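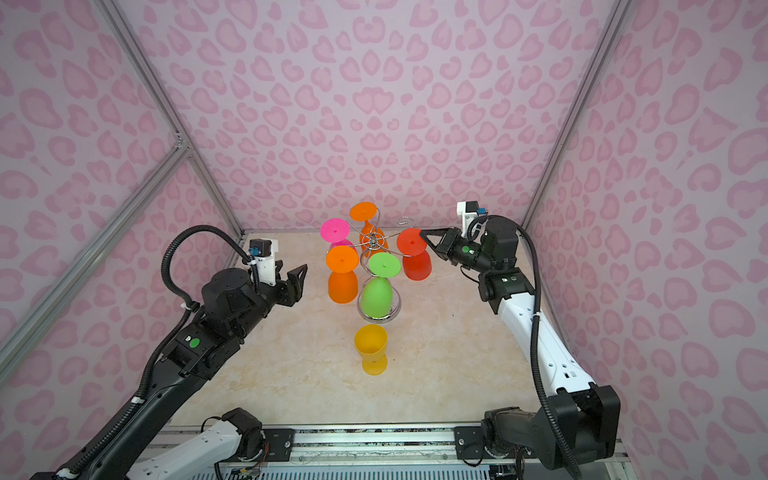 Why don't you just buy a new one, my sister wrote under my last post, a kettle costs less than your time. She is right about the price. But I have descaled this kettle for nearly six years and I am attached to it.

So, the hard water again. In our part of Jiang the water is very hard, and in February I measured it with the paper strips from the pharmacy. The result was 282 milligrams per liter. Everything gets a white skin: the kettle, the shower, the glasses when they dry by themselves.

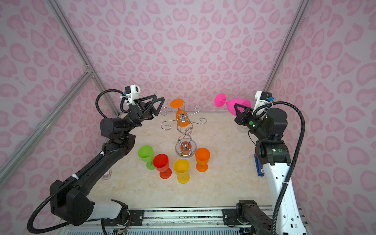

My method is still citric acid. I put 16 grams in one liter of water, I boil it, I wait 18 minutes and I pour it out. Then I rinse two times. Vinegar also works, but then the tea tastes like salad for a day.

I also tried the Pruvon filter jug which many of you recommended. The tea became clearer, this I must admit, and there is no more film on top. The cartridge is expensive and I forget to change it. For the shower head I still use a plastic bag with vinegar and a rubber band, overnight.

Next time I will write about the washing machine.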